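Prelside Repair Room – progress report to the Nowakowski Fund
June 11, 2025

Work since the last report has gone mainly into the small parts store. When the grant started, the parts were spread over two rooms at the Corkau building in jars, envelopes and old food tubs. People who came in to fix a toy or a lamp often gave up looking and bought new parts.

We have now brought everything into one room. The first sort took longer than planned. We expected to finish in 2 weeks and needed closer to four, mostly on account of mixed tubs that had to be tipped out and gone through by hand. Rusty and broken pieces were thrown away. Metal fasteners are done and labeled. Plastic parts are in progress – they come in more shapes than we allowed for, and we have changed the categories once already.

Spending to date is $295 out of the $1000 awarded. Most of that went on organizer boxes with hinged lids, and the rest on labels and a second shelf. We bought 27 boxes. We chose see-through plastic so that people can check what is inside before they open anything. Sorting is done on the white table, where small pieces show up well.

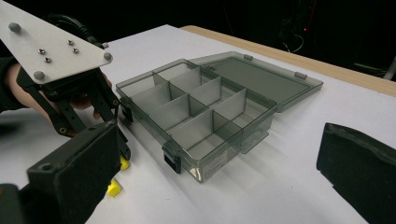 The main problem left is putting things back. Boxes are returned to the shelf in the wrong order, and small items get left on the table at the end of a session. We have added a tray for strays, which is emptied before we lock up, and each shelf edge will get a number to match its box.

Still to do by the end of August:

Finish the plastic parts
Number the shelves
Print a one-page list of what we hold
Move the duplicate stock to Letulthorpe, which has asked for it

We do not expect to need the full award for storage. With your agreement, we would like to put part of the balance toward a better light over the sorting table.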